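Re: [grippers] pad choice for knits

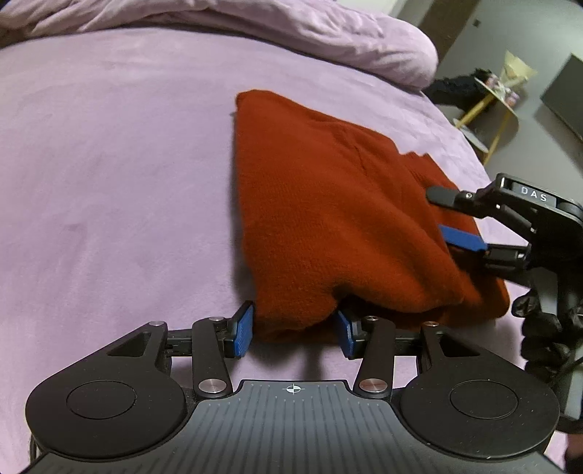 *Photo: Cheuk-hei Liu, Canwood list*

The blue pads are great on knitwear! Both hand-held grippers have hold of the folded sweater there, and the left one is pinching a proper fold of it.

> Did anyone try the soft pads on thick fabric yet? Ours from Dimel slip at 700 grams.

Not weighed yet - but I'm keen to run 100 folds with these and then 100 with the Orgate set. Could you send me your pad settings?

Cheuk-hei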